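Niritz two-finger gripper kit, tested on a home-built arm
5 Jan 2019

The Niritz kit arrives as a bag of printed parts, one servo and a driver board. I fitted it to a Lencho arm with a reach of 600 mm, built on a table at home. Assembly is simple apart from the servo horn, which has to be filed before it seats.

## Test set-up

The task is plain pick and place: toy fruit from one plate to another. Two mangoes and two bananas, a pink plate and a larger grey-blue one. The squared tablecloth makes it easy to put things back in the same spot between runs.

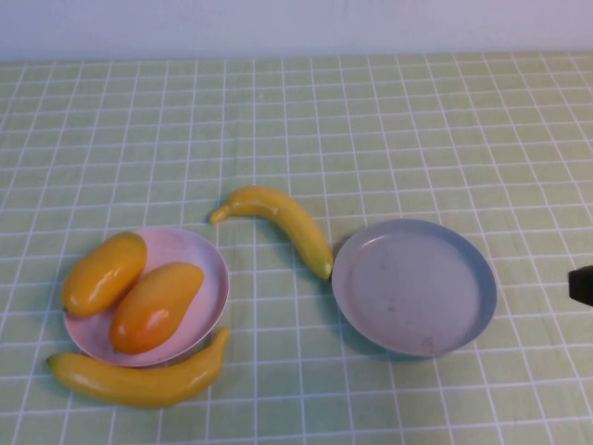

## Grip

Out of 300 attempts the kit completed 200. Bananas lying on the cloth were the easy case. Mangoes side by side were poor: the fingers need a gap to enter, and glossy plastic slides off the bare pads. Thin rubber from Nerkside, glued on, helped.

## Electronics

The driver board accepts serial commands at 115 kbaud. It has no current limit, so a stalled servo keeps pushing until told otherwise. I set a limit in software. The manual covers wiring only.

## Verdict

Sound mechanics, weak pads, thin manual. The Hesta gripper has better fingers but needs its own controller. For a Lencho arm I would buy the Niritz again and order the rubber with it.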